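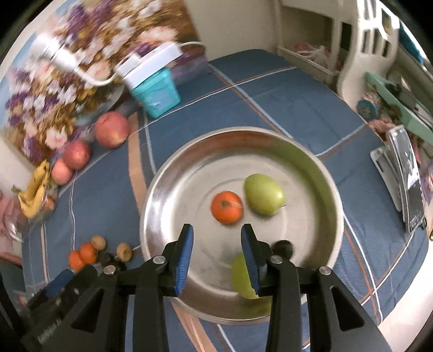 Tangerine

The tangerine is a small, loose-skinned orange citrus fruit, and I'll admit up front that it's my favorite (I keep a tree on my porch in Sturnside, so I'm biased). Most people lump it in with mandarins, and botanists mostly do too. The name comes from Tangier, the port in Morocco that early shipments to Europe went through.

Growing

Trees like sun and soil that drains well, and they hate a hard frost. Mine went into its pot in August and sulked for 2 years before it gave me 9 fruits! My neighbor Hyun-seo Noh grows hers from a graft and got a crop much sooner.

Eating and keeping

Peel it with your thumbs, starting at the stem end. They keep for a week or so on the counter, longer in the fridge. I dry the peel for tea.

See also: Clementine, Satsuma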